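In September I went to the afternoon open session at Degefa, where the Markach project teaches robots to handle clothing. We were shown in at 2 and given a talk in the corridor first. The soft goods set stands at 2,705 recorded turns, of which 1,768 are caps.
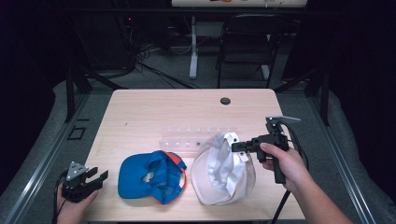 *Blue cap and white cap, one gripper in each hand.*

The person teaching does the job by hand with the grippers, and the robot learns from the recordings – no code is written for each cap. Each gripper has its own camera, so the fingers are always in view.

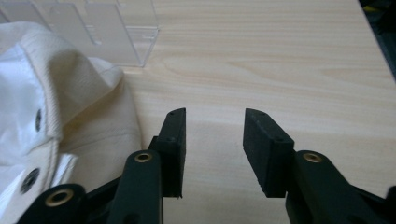

Hamdia Wako said that cloth was harder to teach than boxes, and that new people needed 23 practice turns before theirs were kept. I got through four before the tea came round.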